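Zwischenbericht an den Fördergeber
Vorhaben: Posstead, Teilprojekt Ordnerhandhabung
Stand: 19. Februar 2026

1. Kurzfassung

Der Meilenstein "Ablegen und Aufnehmen von Akten am Schreibtisch" ist nicht erreicht. Von den geplanten 900 Demonstrationen sind 680 aufgezeichnet, und wie viele davon sich zum Training eignen, können wir derzeit nicht sagen. Der von Prerness gelieferte Auswertebericht nennt die Datenlage "weitgehend unkritisch". Dieser Einschätzung schließen wir uns nicht an.

2. Was schiefgegangen ist

Die Aufzeichnung läuft mit zwei handgeführten Greifern, deren Lage über quadratische Marker bestimmt wird. In der Auswertung fiel auf, dass die berechnete Position des rechten Greifers springt, teils um 10 mm zwischen zwei aufeinanderfolgenden Messwerten. Die Software Floltora glättet solche Sprünge ohne Warnung. Der Fehler blieb deshalb bis zum ersten Abspielen auf dem Roboterarm unentdeckt. Dort fuhr der rechte Arm zu weit nach innen, drückte den Ordner gegen die Tischplatte und löste die Kraftabschaltung aus. Personen waren nicht im Arbeitsraum, am Handgelenk des Arms ist eine Halterung gerissen.

Als Ursache wird uns eine ungünstige Markerlage beim seitlichen Zugreifen genannt. Beide Greifer setzen bei dieser Aufgabe am hellblauen Ordner an, der linke schräg zur unteren linken Ecke, der rechte von der Seite, mit leicht gekipptem Marker. 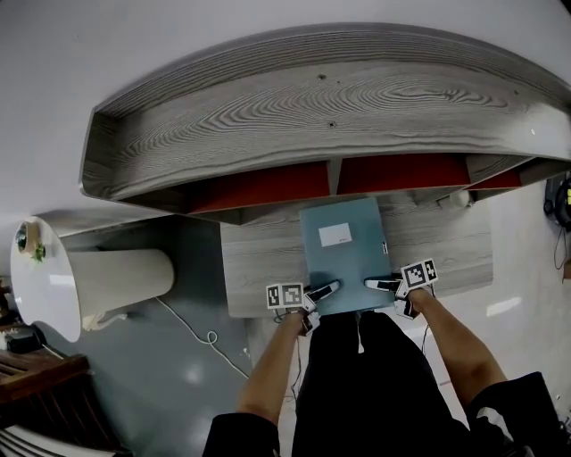 3. Bewertung der Erklärung

Plausibel ist das, belegt bisher nicht. Gegen die Markerlage als alleinige Ursache spricht, dass Sprünge auch in Durchgängen auftreten, in denen beide Marker gut erfasst wurden. Eine Prüfung der Zeitstempel haben wir zweimal angefordert, die Antwort von Prerness bestand beide Male aus einem Verweis auf das Handbuch.

Ungeklärt ist außerdem der Einfluss der Greiferkamera. Ihr Weitwinkel biegt Regal und Tischkante stark, und der Ordner füllt beim Halten zwischen den schwarzen Fingerauflagen die Bildmitte. Für die Lageschätzung bleibt dann vor allem der Hintergrund. Ob die Kalibrierung am Bildrand dafür genügt, hat bislang niemand nachgemessen.

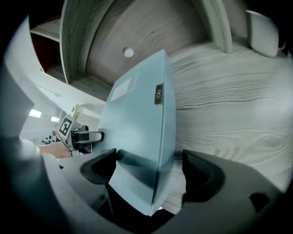
4. Maßnahmen

Das Abspielen auf dem Arm ist ausgesetzt, bis die Kraftgrenze und der zulässige Arbeitsraum neu festgelegt sind. Die stille Glättung in Floltora wurde abgeschaltet. Sprünge führen jetzt zum Abbruch des Durchgangs, was die Ausbeute vorerst senken wird. Krishnan prüft als externe Stelle 8 Durchgänge vollständig von Hand, vom Rohbild bis zur berechneten Bahn.

5. Ausblick und Mittel

Prerness hält den Meilenstein im Mai für erreichbar. Wir halten diesen Termin nur dann für vertretbar, wenn die Zeitstempel in Ordnung sind und der vorhandene Bestand nicht neu aufgenommen werden muss. Die nächste Rate bitten wir zurückzuhalten, bis das Prüfergebnis von Krishnan vorliegt. Kosten für die gerissene Halterung machen wir gegenüber dem Vorhaben nicht geltend.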